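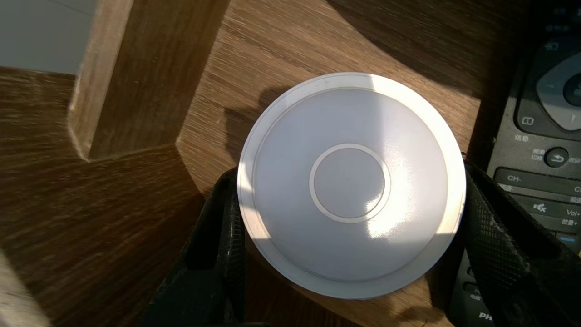
2 min read

Six weeks with the Wekosach two-finger kit, and I still grin when I open the recordings. I bought it to gather grasping examples for a small learning system I train at home, mostly on tabletop clutter: remotes, lids, flat round gadgets, whatever is lying about. My old setup gave me plenty of footage and very little I could use. The Wekosach has changed that completely.

The best part is the wrist camera. It sits close enough that both fingers stay in view during a grasp, so you can tell exactly where they meet the rim of a disc. Sunlight coming across a wooden table makes a pale object go nearly white on one side, and I used to throw those clips out. Now I keep them! My kitchen gets that light every morning, and a policy trained only under tidy lamps fell apart by 9 a.m.

The fingers are lovely too – black, textured, and grippy enough that smooth plastic stays put. Round, flat things were always my worst category. They'd skate off sideways and I'd lose the whole take. I've recorded 2,095 demonstrations so far and kept 1,324, easily the best ratio I've had from any rig (my old Grulov arm was lucky to give me a third).

Teleoperation takes an evening to learn. Léonie Lemaire, who labels with me, picked it up faster than I did and favours slow approaches with a pause before closing. I go in quicker. We keep both styles, and the colour-coded operator tags in the Dumadeo software make it easy to sort them later.

A few grumbles. The cable is too short for a proper dining table. Auto exposure hunts a bit when the arm swings from shade into sun, so I lock it at the start of each session. And the export tool names every episode by start time, with no field for the object, so we keep a separate list and match it up afterwards. A bit of a pain on a big day.

None of that has stopped me using it. If you're collecting at home and want clutter and real daylight in your data, I'd recommend it happily – just buy the longer cable at the same time.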